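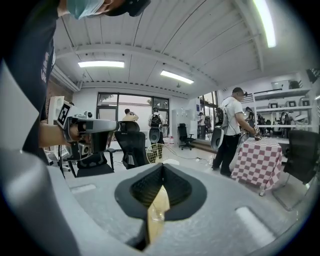 Penix hand-held gripper – replacement fingers and care

The Penix is the hand-held gripper we have been supplying the longest, and most of the people who write to us about one aren't after a new tool at all. They want a finger, or a cable, or a bit of reassurance before they pick up the screwdriver. So we have put the lot on one page, and you are very welcome to ring if it doesn't cover your trouble.

Changing a finger

Unplug the cable first and lay the gripper on something soft. Back the finger screw out slowly with the small driver from the Gudeta kit – it is short and loves to roll under a bench – and ease the old finger straight out. Wipe the seat with a dry cloth. Slide the new one in until it sits flat, nip the screw up, then open and close the gripper 8 times by hand before giving the screw its last quarter turn. Padmavathi Rao in our workshop likes to hold it up to her ear while she does this, and a finger that has gone in crooked does make a faint tick on closing.

Do both fingers together if you can. A fresh one against a tired one will pinch off-centre, and you'll be back here in a month ordering the other.

Lenses and marker

A puff of air, then a clean lens cloth. Please don't use kitchen roll! The square marker on the mount wants to be flat and free of fingerprints, and if a corner has lifted it should be replaced whole. Glue under the corner leaves a bump.

Cable

Look along it every week or so, particularly close to the housing, and leave a little slack where it comes away.

Parts

Finger pair with screws, part 1334
Marker plate, part 1712
Cable, straight plug
Gudeta tool kit, with driver and cloths

Fingers come in packs of 4 pairs as well, which saves a bit on postage. The older Brovley fingers look very similar but have a wider foot and won't seat properly.

Orders and repairs go through Vimala Pai at Braltunitz. If you are sending a gripper in, pop a note in the box saying what it was doing when it went wrong. We shut for stocktaking in February.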